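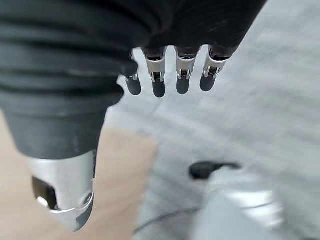

How long does a Plovard wool blanket take to dry?
Lay it flat on a rack indoors and give it a full day, or a bit longer in damp weather. Please don't put it in the dryer - I did that with my own first one and it came out the size of a bath mat!

Plovard Ridau Throw, item 1204

This is the one I keep on my own couch, so I'm a little biased. The yarn is spun for us in Pratville and it's thick without being heavy (my old throws used to slide off onto the floor all night, this one stays put). The edges are folded over and stitched by hand, and Pirjo Eskola, who does our finishing, puts a hanging loop in one corner if you ask for it in the order notes.

Colors right now are oatmeal, moss and a dusty blue I'm calling Canpolat. Moss sold out in February and I finally have it back on the shelf - same dye recipe, maybe a hair darker than the last batch. If you're matching one you already own, write me first and I'll mail you a snip of yarn.

Washing: cold water, wool soap, no wringing. Roll it up in a towel and press. It sheds a bit for the first few weeks and then settles down.

Each one weighs roughly 4 pounds. Orders go out within 2 business days, and local pickup is fine too, just ring the side bell and Damian Nowakowski will bring it down to you.

Gift wrap is brown paper and string, no extra charge. Sorry, I can't do custom sizes until the second loom is running again.

Page updated 07/08/2019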